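About Telier

Telier is a materials and finishing workshop in Grurkmont. We develop, test and supply food-contact finishes for wooden kitchenware: serving trays, boards, bowls, spoons and countertop inserts. We also run a short training program for woodworkers who sell what they make.

What we do

Our work falls under two headings. The first is formulation. We make hardening oils and oil-wax blends in small batches and sell them to workshops under the Merkar name. The second is testing. Makers send us finished or unfinished pieces, and we return a written report on cure, water resistance, stain resistance and surface wear.

We do not make furniture, and we do not refinish antiques. Requests for floor coatings are passed to other shops in the region.

Background

The business was started by Naima Fawzy, who trained as a coatings chemist and had been turning bowls as a side trade. Her first product was a linseed blend sold under the label Fawzy. That label was retired when the formula was changed to shorten the cure. Older cans marked Fawzy are still found in shops from time to time. They should be checked for skinning before use, and any can that has thickened should be thrown out.

The workshop moved to its present building in May, four years after the first batch was sold. The move gave us a separate drying room with its own ventilation, so that test panels no longer share air with the mixing area.

Formulation

Merkar is sold in three grades. Grade A is a thin penetrating oil for first coats on open-grained species such as ash and oak. Grade B has a higher solids content and is meant for build coats. Grade C is an oil and wax paste used for final coats and for upkeep.

All three are made in batches of 100 liters. Each batch is numbered, and a retained sample is kept for 9 months past the sell-by date. If a customer reports a slow cure or a tacky surface, we pull the retained sample and run it beside the customer's can on the same wood. In most cases the cause is a heavy coat that was not wiped back -- the instructions on the lid give a wipe-back time, and it should be followed even when the surface looks dry.

Testing

A standard report covers one species and one finish schedule. Panels are conditioned before coating, coated according to the maker's own instructions, and left to cure. They are then put through the following:

Water spot, covered and uncovered
Hot cup, dry and damp
Coffee, red wine, mustard, beet juice and vinegar
Abrasion, 500 cycles under a fixed load
Repeated hand washing with dish soap

Results are given as a numeric rating for each item with a short note on any change in color, gloss or texture. We do not issue pass or fail marks. Makers sell into different markets, and a rating that is fine for a display bowl may be poor for a cutting board.

Whole pieces can be tested as well as flat panels. Rims, corners and handle cutouts expose end grain, and end grain takes up more oil than face grain. A schedule that performs well on a panel may need an extra coat at these points.

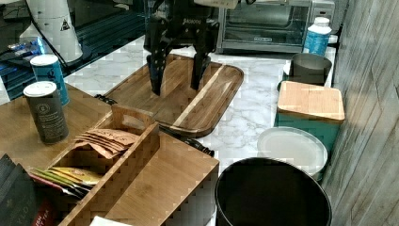

742 words | 4 min read

Training

The training program covers surface preparation, application, cure and labeling. It is taught over two days, with a maximum of 9 people per course. Participants bring one piece of their own, sanded to 180 grit, and finish it during the course. Raising the grain with water and sanding again is done on the first morning. Those who have already done so at home should tell us beforehand.

The next course with open places begins on Fri 19 February. Payment is due at booking and is refundable until a week before the start.

Working with us

We currently supply more than 90 workshops, most of them with one or two people. There is no minimum order for Merkar in one-liter cans. Larger containers are made to order -- please allow two weeks.

For testing, write first with the species, the finish and the intended use of the piece. We will reply with a price and a shipping label. Do not send wet or recently coated work. Pieces should be wrapped in plain paper, as bubble wrap can mark a finish that has not fully cured.

Oil-soaked rags are not accepted by mail under any circumstances.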